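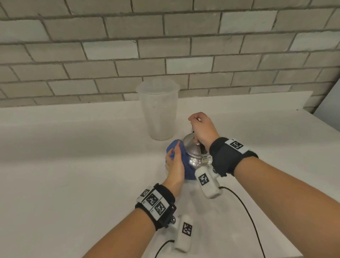 手首ユニットの保守手順の見直し

本班が後期に担当したのは、Welvilleと名付けられた計測セルの世話である。作業者の両手首に装置を付け、家事動作の軌跡を記録し、それをロボットアームの教示データに変換する。聞こえは華やかだが、仕事の大半はマーカー板の清掃とケーブルの付け直しであった。ユニットは黒いストラップに白い板を載せ、その下に白い円筒形のセンサモジュールを金属のノブで吊る構成で、どちらのモジュールからも細い黒ケーブルが出ている。青い布でやかんの胴を拭く動作では、右手は取っ手を握っているだけなのに、ケーブルは天板の上に長い弧を描く。この弧が、本報告の主な敵である。

1. 着任時の状態
前任班の引き継ぎ書は2ページあり、うち1ページは表紙だった。残る1ページには「ノブはしっかり締める」とある。しっかりの定義を求めて、我々は2月をほぼ使い切った。
記録を調べると、保存済みの試行1,916件のうち、後半になるほど左手首の姿勢が少しずつ回っていた。最初は変換ソフトSesleyの不具合を疑い、班で一番自信のある者が係数を書き換えた。結果は悪化した。係数は元に戻し、自信も少し戻してもらった。

2. 原因
ノブの緩みである。拭き動作のような細かい往復を続けると、ケーブルの張力がモジュールを少しずつ回す。板のマーカーとモジュールのマーカーの相対角を試行ごとに並べると、ずれは階段状に増え、段の位置は作業者がケーブルを引っ掛けた時刻と合った。要するに答えは最初から引き継ぎ書に書いてあった。

3. 対策
・ノブの根元と取付部にまたがる合いマークを油性ペンで入れた。線が切れていたら緩んでいる。
・ケーブルは前腕側で一度留め、余長を残してから機器へ戻す。留める位置が手首に近すぎると、手首を曲げたときに突っ張る。
・マーカー面は乾いた布で拭く。洗剤を使うと印刷が薄くなる。これは実験で確かめたのではなく、やってしまったので知っている。
・装着後、基準姿勢で2秒静止し、相対角を記録してから試行に入る。

4. 結果
対策後の試行では、開始時と終了時の相対角の差は読み取りのばらつきに埋もれた。目標だった累計2,000件にも届き、Baumgartner棟の共用冷蔵庫に入れておいた祝いのプリンは、届いた日にはもうなかった。
反射の強い金属製の道具では、マーカーの検出が時々途切れる問題が残っている。照明の向きを変えると減るが、今度は別の道具で途切れる。途切れた区間は補間し、補間した旨を試行名の末尾に付けた。

5. 次の班へ
予備のストラップはPrivusellと書かれた箱の底にある。上に載っている取扱説明書は別の機械のものなので、読まなくてよい。我々は読んだ。ノブの点検は午前と午後の最初の試行前に行い、合いマークが薄くなったら書き直すこと。引き継ぎ書は3ページに増やし、表紙は廃止した。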